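Bander sleep mask and sound band: three months in

I bought the Bander in April after a long run of waking at four and lying there listening to the boiler. My GP, Dr Lorraine Dawber, had already been through the usual things with me (caffeine, screens, the glass of wine I was pretending didn't count) and she was fairly relaxed about gadgets. Try it if you like, she said, but keep the diary going. So I did both, and I'm really glad, as the diary is what convinced me.

It's a soft band that goes right round the head, with a fold-down flap for the eyes and two flat speakers that sit over the ears. I sleep on my side and have hated every pair of earbuds I've tried. With these I can lie flat on one ear and hardly know they're there! You slide them along inside the band until they line up, a bit of a fiddle on the first night and then you never touch them again.

The sounds come from an app called Trernoda. There are 200 of them, which is silly, and I use three. Slow rain is the one I go back to. There's also a man reading out old shipping timetables in a voice like warm porridge, and I have yet to hear him reach the second port. 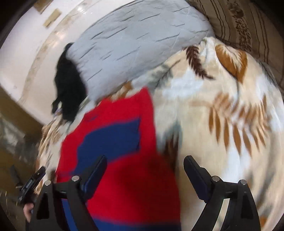
Battery life has been better than I expected. I get three nights out of a charge with the timer set to an hour, and if I forget the timer it still lasts until morning. The charging socket is under a small rubber cover on the left side, and that cover is the one bit that feels cheap. Mine has started to lift at the corner.

Washing is easy enough. Take the speakers out, put the band through a cool wash and dry it flat. It came up well each time, though the first time I put the speakers back the wrong way round and had rain coming out of the back of my head.

Has it made me sleep longer? A little, going by the diary. The bigger change is that when I do wake I drop off again much sooner, and I've stopped dreading it. My brother-in-law Rizwan Ghauri borrowed it for a week of night shifts and liked the eye flap so much that he ordered his own. He found it warm during the day, mind you, and I'd agree that on a muggy night it can get a bit much round the forehead.

If you have tinnitus or any sort of ear trouble, ask someone qualified before you buy one. For light sleepers and side sleepers, I can't praise it enough. I'd love a thinner summer version, and a better cover on that socket.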